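Robotics Club News: Lurska Learns to Tidy Up

It has been a busy winter for the after-hours robotics club, and if you have walked past the workshop on a meeting night you have probably heard the cheering. Our entry for the March student challenge finally has a name (Lurska, chosen after two rounds of very loud voting) and a job: handling everyday office paperwork with two arms.

Paper sounds easy until you try to teach it to a machine. Sheets slide, corners fold, and a stack that feels solid in your hands turns into a floppy mess in a pair of grippers. Oana Barbu and Lev Hrytsenko have spent most of their evenings on the fingers alone, and the latest pads, cast in soft rubber from a mold Lev designed, are a huge step up from the hard plastic set we started with. They can pinch a single sheet now without creasing it, at least most of the time!

Meanwhile Remo Valentini's group has been writing the task list. Each office chore gets broken down into small moves – reach, grip, lift, square up, set down – and every move gets its own label so the software can learn them one by one. The club has now labeled 1283 short clips, out of a goal of 1870 before the challenge. That is a lot of evenings and a lot of pretzels, and the younger members have been terrific at it. Several of them now spot a bad grip faster than their mentors do.

The hardest chore on the list so far is filing. Getting a thick bundle of loose pages lined up with a ring binder takes both hands working together, and the left and right have to agree on the angle the whole way. Manuela Orlandini calls it "the boss level," and the name has stuck.
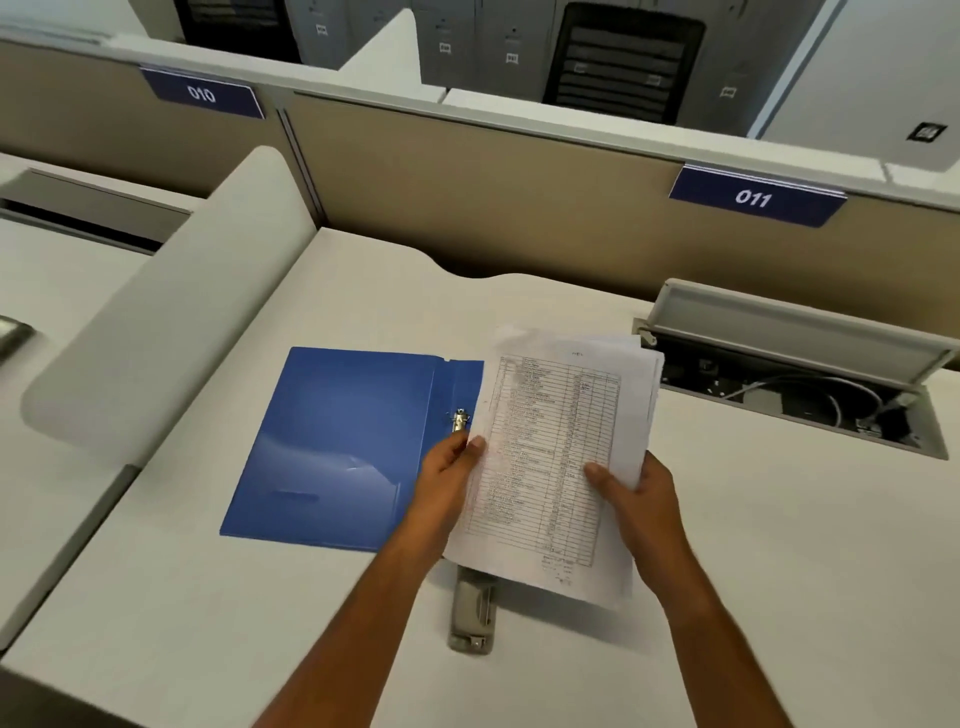 Filed under: Student Projects

Both hands have hold of the stack, thumbs on top, with the blue binder open on the desk to the left. Look at how the sheets fan out along the top and right side. Those uneven edges are what Lurska has to learn to cope with, and Remo's group is giving the squaring-up move a set of labels all its own.

Our next open evening is Thursday, February 7, 2019, in the workshop. We have room for some 25 visitors, and no experience is needed. Evaristo Rinaldi will be at the door with name tags, and Oana will let anyone who asks try out the new finger pads. If you have old ring binders at home, please bring them along – we go through them quickly!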